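Wrist camera or overhead camera for small box picking?

Lurnwood

I've got a small arm on a worktop in the spare room and I'm trying to settle on one camera before I spend any more. The gripper is the two-finger Cultine with the yellow plastic fingers. At the moment I have a small camera on the wrist, and I've also borrowed an overhead one on a pole.

The job is picking up small boxes and tubs and putting them in a tray. I ran 200 picks with each camera. The wrist one was better in the last few centimetres but kept losing things off to the side. The overhead one found everything, then the hand got in its way on the approach.

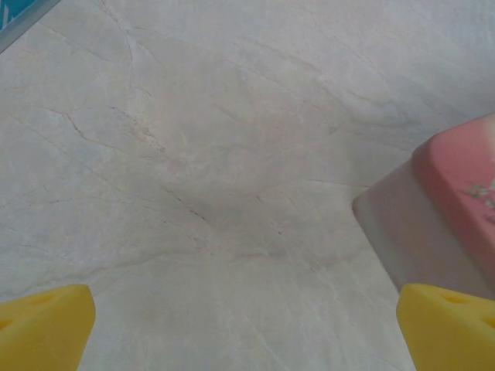
My other worry is the surface. It has a marble pattern and the detection sometimes picks out a patch of veining as an object, mostly where it goes darker. Pale boxes suffer the most. Is this a camera problem or should I be changing the worktop? I can't really run both cameras as the controller only has one free port.

Posted Thursday

Rizzi

Try a plain cover before you buy anything. A sheet of matt grey card will do. Veins have edges and a basic detector looks for edges, so a better camera will just give you sharper veins.

On the camera, I'd keep the wrist one. Change the start position so the arm stops higher up, takes a picture, then goes down and takes another. I use 3 heights on mine and it hardly ever loses a box now. It is slower — around 6 seconds more per pick — but you only need the one port.

Also check your exposure. If it's on automatic, a pale worktop and bright fingers in view will make it jump about. Lock it, and turn it down until the pale boxes stand out from the surface.

Priscombe

overhead every time. never got on with wrist cameras, the cable always goes

Lurnwood

Thanks both. Card is down and the false detections on the veins have stopped, so the worktop can stay. I'll try the stepped heights at the weekend. The cable is fine so far but I've put a looser loop in it.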